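Drultine heated underblanket, double – two winters on

I bought the Drultine in November of the year before last, after the old one started tripping the socket in the back bedroom. It cost £93 from the electrical shop on the parade, which was more than I meant to spend. I looked at a Baxter as well. That was cheaper but had one control for the whole bed, and we don't agree on how warm a bed should be.

What you get is a fitted underblanket with an elasticated skirt, two detachable controls and a leaflet. The skirt goes over the mattress like a fitted sheet. Ours is a fairly deep mattress with a topper on it and the skirt still reaches underneath on all four corners, though the last corner takes a bit of pulling. The old blanket had ties, and by February it was always in a rope down by the footboard. This one stays flat. I've had to straighten it perhaps once a month.

Each side has seven heat settings. I use 7 for half an hour before bed and then drop it to 2, or turn it off. Anything above 4 is too warm to sleep on. My wife has hers on 3 all night and says it is right. The timer shuts off after one hour or after 12, and those are the only choices. I would like something in the middle, say three hours. As it is I either wake up at one in the morning with cold feet or leave it going until I get up.

The controls are the weak part. They are light grey with a grey slider and grey numbers, so in the dark you are going by feel. There is a small orange light, but it only tells you the thing is on. The slider on my side has become stiff and sometimes sits between two numbers, in which case it seems to go for the lower one. I rang the shop about it and spoke to Jozef Verbruggen, who was helpful and sent a replacement control without asking for the receipt. The new one was fine for a year and is now getting stiff too.

The leads come out at the pillow end. If your sockets are at the foot of the bed you will need to think about that before you buy. Grethe Frandsen next door has the single version and had to turn her bed round.

Heat is even across the middle and a little weaker at the bottom corners. There is meant to be an extra warm foot area, and I can't say I've noticed it. It takes ten minutes to feel any warmth and twenty to be properly warm, a bit longer on a really cold night. You can't feel the wires through an ordinary cotton sheet. With no sheet you can, but you shouldn't be using it like that anyway.

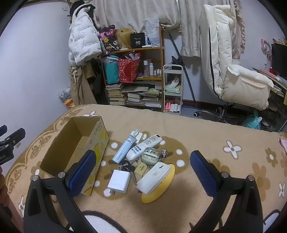 What you put on top makes more difference than I expected. With only a duvet, a lot of the heat went as soon as you lifted the edge. A blanket laid over the duvet while it is warming up holds it in much better, and you can push it to the foot of the bed when you get in. We tried a heavy wool one first, but that was too much for my wife, and a lighter fleece does the job just as well. Take it off again if you are leaving the heat on all night.

Washing is straightforward. Unplug both leads, fold it loosely and put it on a gentle wash at 30. It fills our drum, so nothing else goes in with it. It mustn't be tumble dried or wrung out, and over the banister it takes two full days to dry. I do it in spring before it goes away and once more in the autumn. The quilting has gone a bit flat and the white is no longer very white, but there are no bald patches and the stitching is sound.

For storage, roll it. The leaflet is firm on this and so was the shop. Ours goes on top of the wardrobe in the bag it came in. The zip on the bag broke in the first summer.

I haven't measured what it costs to run. We turn the bedroom radiator off at night now and didn't before.

Would I buy it again? Yes, for the skirt and the separate sides. If Drultine brought out the same blanket with a better control and a three-hour timer I would pay a bit extra for it. Four stars.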